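4. 싱크대 영역에서의 경로 계획

4.1 환경과 문제 설정

앞 절에서 다룬 탁자 작업과 달리 싱크대 주변은 팔이 움직일 수 있는 공간이 좁고, 장애물의 형상이 오목하거나 가늘다. 본 절에서는 Mamer 시뮬레이터의 주방 환경에서 이동 베이스에 장착된 팔이 싱크대 위의 목표 자세에 도달하는 문제를 다룬다. 쥐기와 놓기는 포함하지 않으며, 목표는 손목 플랜지의 위치와 방향으로만 주어진다.

경로 계획기 La는 관절 공간에서 양방향 트리를 확장하고, 찾은 경로를 짧게 줄인 뒤 속도 제한에 맞추어 시간 매개변수를 부여한다. 결과 궤적은 제어기 Witum이 추종한다. 두 모듈은 같은 로봇 모델 파일을 읽지만 충돌 형상은 따로 관리한다. La는 볼록 분해한 메시를 사용하고, Witum은 링크마다 캡슐을 씌워 거리를 계산한다. 캡슐은 관절부의 굵은 부분까지 덮어야 하므로 실제 외형보다 크고, La가 통과 가능하다고 판단한 자세를 Witum이 거부하는 경우가 생긴다. 이 불일치가 싱크대 영역에서 발생한 실패의 대부분을 차지하였다.

그림 3은 플랜지를 수전 바로 앞, 싱크대 뒤쪽 위에 둔 자세이다. 아래쪽 링크가 조리대 앞을 지나 올라가고 위쪽 링크가 싱크대 위로 기울어져 있어, 카메라 방향에 따라 수조의 일부가 팔에 가려진다.
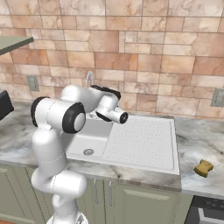 이러한 목표에 대해 역기구학 해는 보통 여러 개가 존재하지만, 조리대 앞면과 아래쪽 링크 사이의 간격을 제약으로 넣으면 남는 해가 급격히 줄어든다. 베이스를 뒤로 물리면 간격은 넓어지는 대신 팔이 펴진 자세에 가까워지고 조작성 지수가 떨어진다. 따라서 베이스 위치를 고정한 채 팔의 경로만 구하는 방식은 이 영역에 적합하지 않았다. 우리는 베이스의 후보 위치를 먼저 표본 추출하고, 각 후보에서 역기구학 해를 구한 다음, 충돌 여유와 조작성의 가중합이 큰 순서로 5개를 골라 La에 넘겼다. 후보 하나에서 경로를 찾으면 나머지는 계산하지 않는다.

4.2 충돌 형상의 처리

수조는 볼록 분해의 품질에 민감하다. 싱크대를 하나의 볼록 껍질로 근사하면 수조 내부가 모두 막힌 공간으로 처리되어, 플랜지를 림 아래로 내리는 목표가 전부 실패한다. 반대로 조각을 지나치게 잘게 나누면 충돌 검사 시간이 계획 시간의 대부분을 차지한다. 본 연구에서는 바닥과 측벽을 각각 상자로 근사하고 배수판은 평판 하나로 두었다. 배수판 표면의 작은 돌기는 시각 메시에만 남기고 충돌 메시에서는 제거하였다.

수전은 사정이 다르다. 목이 가늘고 위로 휘어 있어서 경로 단축 단계에서 자주 문제가 된다. 단축 알고리즘은 두 관절 자세를 직선으로 잇고 일정 간격으로 충돌을 검사하는데, 간격이 넓으면 손목이 수전 목을 그대로 통과하는 구간을 놓친다. 간격을 관절 각도가 아니라 링크 표면의 최대 이동 거리로 정의하자 이런 누락은 사라졌고, 대신 검사 횟수가 2배가 되었다. 곡선형 수전과 스프링형 수전은 충돌 메시를 별도로 만들었다. 스프링형의 코일은 한 바퀴씩 재현하지 않고 휘어진 관 하나로 근사하였다.

벽의 콘센트 판과 타일 줄눈은 충돌 검사에서 제외하고 뒷벽을 평면으로 두었다. 상부장은 밑면 모서리까지 포함한 상자로 처리하였다. 물줄기는 렌더링에만 존재하며 La와 Witum 모두 이를 장애물로 취급하지 않는다. 다만 깊이 영상을 입력으로 쓰는 점유 지도에서는 물줄기가 가는 기둥으로 등록될 수 있으므로, 지도 갱신 시 해당 객체의 분할 마스크를 빼도록 하였다. 마스크가 누락되면 수조 중앙이 막힌 것으로 표시되고 재계획이 반복된다.

4.3 실험 절차

목표 자세는 수조 위, 배수판 위, 수전 앞의 세 구역에서 무작위로 생성하였다. 전체 시도는 4,000회이며, 시도마다 베이스의 시작 위치와 초기 관절 자세를 바꾸었다. 계획에 성공한 궤적은 모두 Witum으로 실행하였고, 실행 중 캡슐 간 거리가 하한 아래로 내려가면 정지로 기록하였다. 정지가 일어난 자세는 관절값과 함께 저장하여 이후 두 충돌 모델을 비교하는 데 사용하였다.

구역별로 보면 배수판 위의 목표가 가장 쉬웠고, 수전 앞의 목표에서 정지가 가장 많았다. 저장된 자세를 살펴보면 손목과 수전이 가까운 경우보다 팔꿈치 아래의 링크와 조리대 모서리가 가까운 경우가 더 잦았다. 처음에는 손목 캡슐의 반지름을 줄이는 데 시간을 썼으나 효과가 작았고, 아래쪽 링크의 캡슐을 두 개로 나눈 뒤에야 정지 횟수가 줄었다. 나눈 지점은 팔꿈치 관절의 불룩한 외피가 시작되는 곳이다.

렌더링은 계획과 분리된 프로세스에서 수행한다. 물리 단계의 상태를 기록해 두고 나중에 영상을 생성하므로, 시점이나 조명을 바꾸어도 궤적은 동일하다. 그림 4는 스프링형 수전에서 물이 수조로 떨어지는 상태의 출력이며, 마스크 처리 과정을 점검할 때 이와 같은 구성을 사용하였다.

그림 4. 물줄기가 포함된 주방 환경의 렌더링. 오른쪽에 팔의 관절부가 보인다.

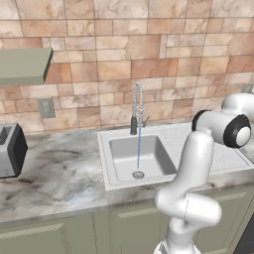 Handmont, 9/28/18

개정 사항. 초판의 4.3절에는 Witum의 거리 하한을 모든 링크에 같은 값으로 적용한 결과가 실려 있었다. 이번 판에서는 링크별 하한을 사용하였고, 초판의 수치는 직접 비교할 수 없으므로 삭제하였다. 저장된 자세 가운데 거의 3,000개를 새 설정으로 다시 검사하였으며, 나머지는 베이스 위치 기록의 형식이 달라 변환하지 못했다. 변환되지 않은 기록은 분석에서 제외하였다.

재검사 과정에서 La의 후보 정렬에 있던 오류도 수정하였다. 충돌 여유를 계산할 때 로봇 베이스의 외피가 빠져 있어, 베이스가 하부장에 지나치게 가까운 후보가 앞 순위에 놓이는 경우가 있었다. 수정 후에는 이러한 후보가 목록의 뒤로 밀리거나 탈락한다. 첫 후보에서 바로 경로를 찾는 비율은 다소 낮아졌지만 실행 중 정지는 감소하였다.

남은 문제는 두 충돌 모델을 하나로 합치는 일이다. La가 캡슐 모델을 직접 사용하면 불일치는 없어지지만, 수조 안쪽으로 손목을 내리는 목표의 일부가 도달 불가능해진다. 현재는 계획의 마지막 구간에만 캡슐 검사를 추가하는 절충안을 시험하고 있다. 이 구간의 길이는 고정값으로 두었으며, 목표의 깊이에 따라 조절하는 방식은 아직 구현하지 않았다. 충돌 메시와 링크별 하한의 설정 파일은 October 배포본에 포함할 예정이다.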